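Cleared the big table, finally

Quick one, kettle's on and I have to be out the door by 2. 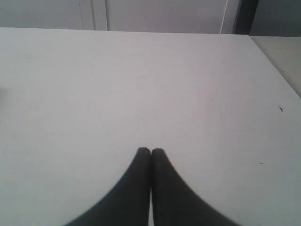
Filed under: Home & Clutter

So. The table. Pale grey, smooth, sort of matte, and I'd honestly forgotten that was the colour. It's been under stuff since August. Tax folders, Min-kyu's bike lights, a box of jars I was going to wash and give back to Sorcha (sorry Sorcha, they're on the verandah now, come get them).

Started Tuesday after tea. Thought it'd be twenty minutes. Ha. The paper pile alone took most of the night because I kept reading things. Found a rego reminder. Found a receipt for 684 dollars for the tyres, which I'd told Davina was definately lost — it was inside a cookbook.

What worked: everything went on the floor first. All of it. You can't walk anywhere so you have to keep going. Then a washing basket for each room and no arguing with yourself over where things live, just chuck it in the basket for that room and sort it later.

What didn't: the fancy spray from Cairns. Streaks everywhere. Went back to warm water, a drop of dish soap and an old tea towel, wiped it twice, then dry cloth. Fine. Still a couple of tiny specks on it and I'm leaving them, I've got a life.

Rawiri reckons it'll last till the weekend. Rude. New rule is mail gets opened standing up at the bin and nothing sleeps on the table overnight. Not even keys. Keys are the start of it, then it's a hat, then somebodys toolbox.

Still to do: the chairs, and the drawer with 22 pens in it, of which 2 write. Might do the drawer tonight if the footy's boring.

Right, kettle. Back later in the week with the pantry — bring snacks.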